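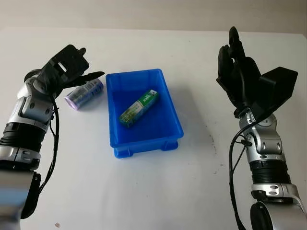

Blue bin on a white tabletop, green box inside.

Home Notices Filings Minutes Contact

Hustex Axle and Driveline
Minutes of the board meeting held 8th December

Present: Océane Zacharias (chair), Brayden Perron, Volodymyr Lysenko, Jade Hawthorne. In attendance: Océane Ross, corporate secretary (minutes).

1. Opening
The chair opened the meeting and confirmed a quorum. No conflicts were declared other than that of Mr. Perron, who holds Girard shares and did not vote on item 4.

2. Prior minutes
Approved with one correction. In the section on the Lesunmont plant, "lease renewal" should read "lease extension."

3. Notice period for senior officers
Ms. Hawthorne presented the revised draft. The current employment agreements set different notice periods for the chief financial officer and the head of operations, a result of their being signed under separate templates. The draft sets one period of 48 weeks for both. Mr. Lysenko asked whether notice could be served during a leave of absence. Ms. Hawthorne replied that the draft is silent on this and that outside counsel should supply wording.

Resolved: draft approved in principle. Final text to return to the board once the leave clause has been added.

4. Girard supply agreement
The agreement covers half-shafts for the light truck line and expires in April. Girard has asked for a steel surcharge tied to a monthly index. Management's position is that a surcharge is acceptable if it also works as a credit when the index falls. Mr. Lysenko noted that the current agreement obliges the company to buy 80 percent of its half-shafts from Girard, and that the proposed renewal keeps the same 80 percent share with a wider definition of "half-shaft." Under the wider definition, the short shafts now bought from Lundow would count toward the total.

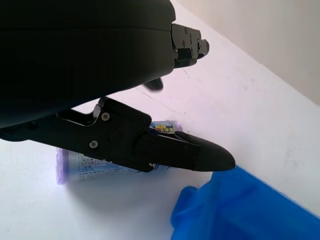
The chair asked for the Lundow volumes to be set out separately before any vote on the definition. Ms. Hawthorne added that the Lundow purchase orders carry no minimum, so moving that volume would not trigger a penalty — though tooling owned by the company and held at Lundow would have to be collected and requalified.

Resolved: management may continue talks on the surcharge. No authority given on the definition. Mr. Perron abstained.

5. Lesunmont plant
Mr. Perron reported that the lease extension is signed and that the landlord has accepted the floor loading survey. Dock 2 remains closed pending replacement of the leveler. Inbound castings are being received at the north door. No resolution required.

6. Warranty reserve
Ms. Hawthorne stated that the reserve method is unchanged from the prior quarter. Claims on the rear differential seal are now tracked by build week instead of ship date. The board noted the change and asked that the earlier periods be restated on the same basis in the next board pack.

7. Actions
Leave clause wording from counsel — Hawthorne
Lundow volumes by part number — Lysenko
Dock leveler quote and install date — Perron
Restated claims table — Hawthorne
Circulate corrected prior minutes — Ross

8. Other business
None. The chair closed the meeting.

Recent items
Notice of change to employment agreement template
Lesunmont lease extension signed
Supplier terms: steel surcharge questions
Board meeting schedule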